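Mollia Sewing Evenings: Frequently Asked Questions
Last changed 9/11/24

Please read this page before you write to us. Most of the questions we receive have already an answer here. 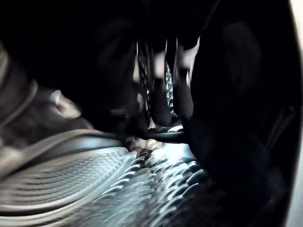

Do I need to know how to sew?
No. If you can thread a needle, you can join the beginners' table. If you cannot, Dolores Nakamura will show you in the first lesson.

How many people are in one group?
The limit is 12. When a group is full, we put your name on the waiting list and write to you if a place becomes free.

What does it cost?
One evening costs £22. A course of five evenings costs £100. Thread and pins are included, but fabric is not.

May I bring my own machine?
Yes, please bring also the foot pedal and the power cable. Every term several people forget the pedal. We have no spare ones, and the pedals from our machines do not fit to other models.

Which fabric should I buy for the first project?
Plain cotton, one metre and 25 cm. Wash it at home before you come and iron it. Please do not choose stretch fabric for the first project.

Can I change to another evening?
Yes, if you tell us two days before. Write to Booker Holloway and give your name and the name of your group.

Do you repair clothes for customers?
We do not take repair work. You may bring your own trousers or coat to the open table and we will help you to do it yourself.

When does the next beginners' course start?
In March. Booking opens when the present course is finished.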